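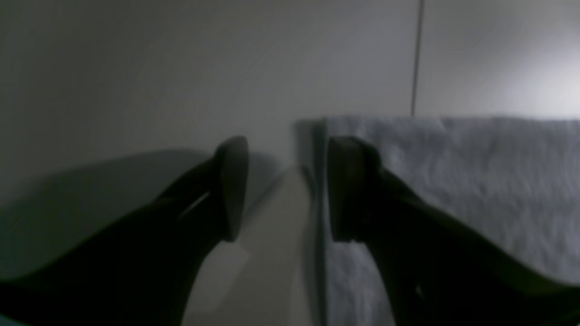

A pinch is a grip in which an object is held between two opposed surfaces, usually the thumb and one or more fingertips. It is one of the most wonderfully versatile things a hand can do, good for a sewing needle, a coin, or a door key. The basic layout is a pair of dark fingers leaning in toward the center from either side, the left one ending in a rounded, flattened pad. In people, the pad of the fingertip is soft and spreads a little under pressure, so the skin touches more of the object.

Three kinds are commonly described. The tip pinch uses the very ends of the thumb and index finger, the pad pinch uses the fleshy parts, and the key pinch presses the thumb against the side of the index finger.
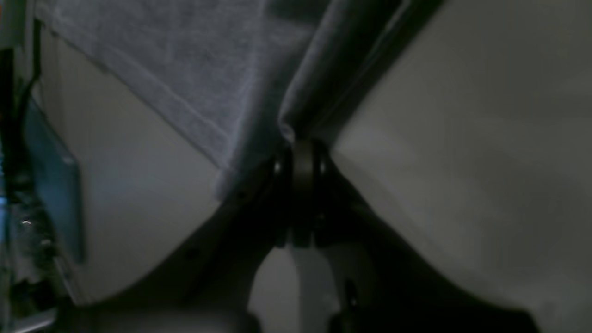
Gray fabric at the gripper's joint, with a darker rolled fold

Cloth is a fascinating case, as it bends away from the fingers and has to be gathered before it can be lifted. Tailors in Ullbridge still teach the "Grarkar tuck," a small pleat raised between thumb and middle finger. Sumeya Abera described it in a booklet of 34 pages printed in December, along with 9 exercises for beginners. Only 300 copies were made.

See also: Knitting; Thumb; Tweezers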